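Glue bottle nozzle keeps blocking, is there a way to stop it?

Posted by Vasylyna Yurchenko

I make greetings cards at home and get through a fair bit of PVA. The small squeeze bottles I use are fine for a week, then the tip sets solid and I have to squeeze so hard that the glue comes out in a blob. I've tried a pin but it only makes a hole through the middle of the plug. I have 48 cards to finish for a fair in November and would like to stop wasting glue. Would a different brand help?

Senad Kos

The brand won't make much difference. Take the nozzle off and leave it in a mug of warm water for 40 minutes. The dried glue goes white and rubbery and you can pull most of it out with tweezers. Rinse, dry it properly and screw it back on. After that, squeeze a bit of air through before you put the bottle away, and wipe the tip with a damp cloth.
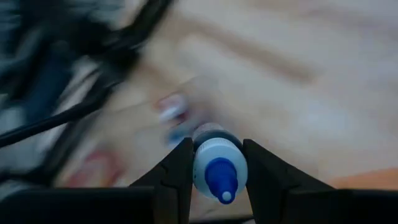
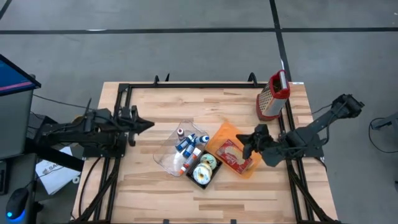 First picture: blue nozzle cap, seen from the tip end.

I keep a spare nozzle soaking so there is always a clean one. Don't cut the tip to make the hole bigger, you'll never get a fine line again.

Apolline Moulin

I just buy the Biston ones and bin them.

Štefánia Šimko

Warm water works on PVA only. For solvent glue, read the label first. I store mine upside down in a jar with a wet sponge at the bottom, changed every few days or it smells.

Comments

Rostyslav Romaniuk: The sponge works for me too.

Vasylyna Yurchenko: Soaked two last night, both clear now. Thanks.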